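What a Fuse Box Does

Electricity comes into your home through one thick cable. From there it has to reach every lamp and wall outlet, and the place where it gets shared out is called the fuse box, or breaker panel.

Inside the panel are rows of switches called circuit breakers. Each one looks after a different part of the home. One might be for the kitchen, another for the bedrooms.

Wires get warm when electricity moves through them. If too many things are plugged in at once, the wires can get too hot. A breaker notices this and switches itself off – we say it has "tripped." The power stops and the wires cool down.

Old homes may have fuses instead. A fuse has a thin strip of metal inside that melts when too much electricity goes through. After that it must be replaced.

Ovidiu Grecu is an electrician in Pradov. He has changed 300 old fuse boxes for new panels. He always turns off the main power first, then tests the wires with a meter.

Never open a panel or touch a wire yourself. Tell a grown-up if the lights go out.
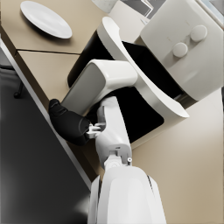
Why does only one room sometimes lose power?

Each breaker controls its own circuit, so when one trips, the others stay on.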